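Workshop tips: budgeting for a small robot arm

Saturday, April 8, 2023

Quick ones this week, I've got glue drying. A few of you asked what to put aside before you buy an arm for the shed. Short answer, more than the sticker price.

Bench first. Mine dates from 1998 and it wobbles. Wobbly bench, wobbly arm. Price a steel plate and decent bolts before you even look at catalogues.

Gripper is extra. Nearly always. So is the stand, so is freight. Ask for one quote with the lot on it, Cornel Matei at Clondgate will do this if you email him, phone is hopeless.

Used is fine. Ask for the hours, ask for the manual, ask who did the last service. No manual, walk away. Roxana skipped that and spent all of July chasing a password.

Put 11 percent of the total in a seperate jar for the stuff you forgot. Fuses, cable ties, the right Allen keys (metric!!).

Power. Get the sparky round early, they book out. Own circuit if you can.

Don't buy big. Work out the heaviest thing you'll really lift, add the gripper weight, then shop. For jars and small timber offcuts I was fine with the little one.

Draw it up before you pay. Free software will do, Onmont lets you drop the maker's model in and swing it about. Grey background, ugly as anything, good enough.

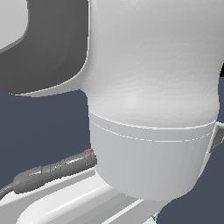
Cables are where the budget leaks, so get the length right the first time. Measure from controller to arm along the path it'll really take, round the bench legs and all, then add 50 cm. Check wich way the plug goes in too. On this model the dark connector runs in at an angle from the left, low down by the base, with the cable curving off below it, so I'd leave clear bench on that side and not shove the arm up against the vice. Spare cable goes on the same order, saves paying freight twice.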